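Fault Case 3: grip width drift
Handout, robotics lab intro, rev. 31st August

Read before lab. Bring the log printout, you'll need it.

Background. The Clirnthorpe set is hand-held gripper demos, 2000 episodes, household objects. Policy trained on it went on the Stello arm. Worked fine on blocks. On bottles it squeezed too hard, every time, and one cap popped off mid lift. Bench stopped, e-stop hit, no one hurt.

First guess was the arm. Wrong. Arm checked out, motor current normal. So look at the demos.

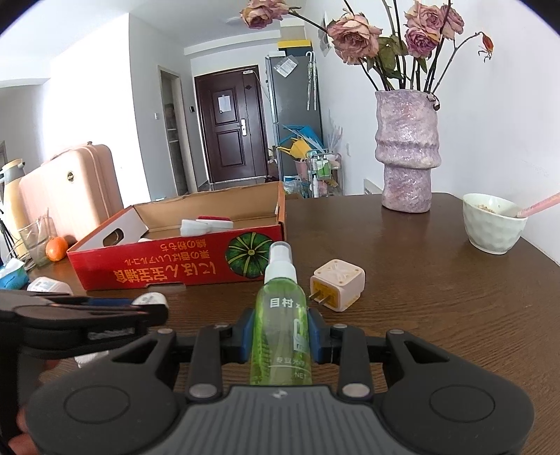

Jaw width is read from the linkage, then zeroed at startup with jaws fully closed. From episode 1391 on, the zero is off. Operator skipped the close step after a battery swap, software took whatever it read as zero. No warning, no error code. 246 episodes with bad widths went stright into training.

Why blocks hid it: stiff, wide, and the arm just stalls against them. Thin plastic gives.

Fixes made
- startup refuses to record untill jaws close fully
- width check on a gauge block every 300 episodes
- bad episodes pulled, policy retrained

Still open: fingertip pad wear shifts the zero too. Much smaller. Not handled yet.

For lab: find the jump in the log, mark it, say what check would have caught it sooner. One page max.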